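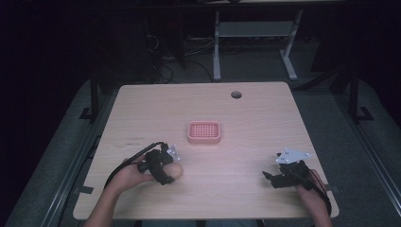
Removing White Rings and Cloudy Marks From a Finished Wood Table

Print this page | E-mail this page

Filtesdale Home Care Service
Prepared by Danica Jelínek, furniture care adviser

White rings are among the most common problems brought to the Filtesdale advice desk. They appear when moisture or heat passes into the clear finish on a table and becomes trapped there. The mark is normally in the finish, and the wood underneath is sound. Most marks of this kind can be treated at home with ordinary supplies.

This page covers white and cloudy marks only. Dark or black marks mean that water has reached the wood, and they require a different repair. Owners of antique or valuable pieces should speak with a restorer before attempting any treatment.

Identify the finish

The correct method depends on the finish. Choose a hidden spot, such as the underside of an overhang or the inside of a leg, and place one drop of denatured alcohol on it with a cotton swab. Wait one minute and touch the spot with a clean swab.

If the surface turns sticky or soft, the finish is shellac. If it is unchanged, repeat the test next to it with lacquer thinner. A surface that softens now is lacquer. A surface that resists both is most likely varnish or polyurethane. Oil and wax finishes have little or no film on top, and a drop of water left on them will usually darken the wood within several minutes.

Work in a ventilated room, away from flames and pilot lights, and wear gloves for both tests.

What you will need

Soft white cotton cloths, including one without seams
A household iron with the water tank emptied
Petroleum jelly
Mineral spirits
Paste wax
Rottenstone or another very fine polishing powder
Light mineral oil

Do not use colored cloths. Dye can transfer into a softened finish.

Step 1. Clean the surface

Old polish and kitchen grease will prevent any treatment from reaching the mark. Wipe the whole top with a cloth dampened with mineral spirits, turning the cloth often. Allow the surface to dry fully. Lay used cloths flat outdoors until dry before discarding them.

Step 2. Wait

Recent marks often fade without help. Keep the table clear and the room dry for at least 16 hours. A fan directed across the top may be used. Do not place the table beside a radiator or stove.

Step 3. Apply petroleum jelly

Cover the mark with a thin, even layer of petroleum jelly and leave it for 8 hours or overnight. Wipe it off with a clean cloth. The treatment may be repeated once. If there is no change after the second application, proceed to the next step.

Step 4. Apply gentle heat

Heat can release trapped moisture, but it can also damage the finish. Do not use this step on shellac or wax. Set the dry iron to its lowest temperature. Place a folded cotton cloth over the mark, set the iron on the cloth for five seconds, and lift both away. Inspect the surface. Allow it to cool completely before trying again, and stop after the fourth attempt.

Steam must never be used. A mark that was made by a hot dish should not be treated with heat at all; go directly to Step 5.

Step 5. Polish the finish

Mix rottenstone with enough mineral oil to form a thin paste. Rub lightly along the grain with a soft cloth, extending a short distance past the mark so that the change in sheen is gradual. Check the progress often. Veneered tops are thin and finishes on newer furniture are thinner still, so pressure should be kept light throughout. Remove all residue with a clean cloth.

On a high-gloss top, the treated area may look slightly dull. The usual remedy is to polish the entire top to the same level.

Step 6. Wax and buff

Apply a thin coat of paste wax with the seamless cloth, wait until it turns hazy, and buff along the grain. Wax hides small differences in sheen and gives some protection from later spills. It does not protect against hot dishes. Owners of polyurethane tops may omit this step.
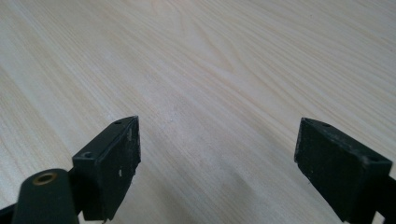
How soon can the table be used again after waxing?

Light use is acceptable the following day. Keep wet glasses, flower vases and hot dishes off the surface for one week so that the wax can harden.

Methods this service does not recommend

Toothpaste, baking soda and cigarette ash are often suggested. Their coarseness varies a great deal, and in our records they account for many of the scratched tops sent on for refinishing. Mayonnaise works in the same manner as petroleum jelly, with the addition of vinegar and an odor. Bleach should not be used on a finished surface for any reason.

When to seek help

Stop and contact a refinisher if the finish wrinkles, if color appears on the cloth, or if the mark turns darker. Of the 49 tables reviewed by our desk last April, 31 needed no more than the first three steps. The Ševčík workshop in Plinwood and the Kerov repair shop both accept tables for inspection by appointment.

Reader comments (4)

Oanh Lưu
The jelly took out a teacup ring that had been on our dining table for nearly a year. I did have to do it twice.

Radek Skála
Is the iron step safe on polyurethane? My table is five years old and the mark is from a wet planter.

Norbert Ševčík
Radek, keep the iron on the lowest setting and do the jelly first. Planter marks can be deep. If you see any gray in the wood itself, the iron will not help you.

Zdislava Skála
Could you please add a page on dark stains? We have one on an oak desk and the instructions we have found elsewhere all disagree.

Contact the advice desk | Copyright Filtesdale Home Care Service. All rights reserved. | Back to top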